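Bench week at Skaltico: the wrist fault gallery

We ran the tube-handling job 334 times on the Plura arms, and what a brilliant mess it was! The wrist kept dropping out in mid-reach, almost always on the way to the pipettes. Katsuhiko Hirano kept the log, and I got to chase the fault.

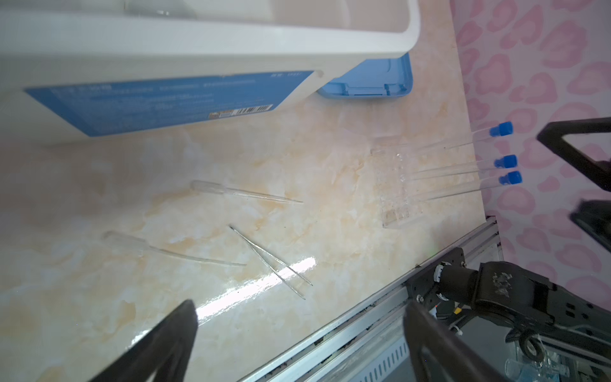

The reach that beat us
Three blue-capped tubes in the clear rack, two pipettes and the tweezers on the shiny marbled top. Fault code 200 came up again and again on this layout, and I loved every minute of hunting it.

What we found
A worn encoder cable, pinched whenever the wrist rolled past its limit. Regula Hämmerli spotted it with a torch and a lot of patience!

Until the new cable arrives
Half speed only, hands off the bench while the arms are live, and press the stop before you reach for a tube. Spare cables are on order from Kateck.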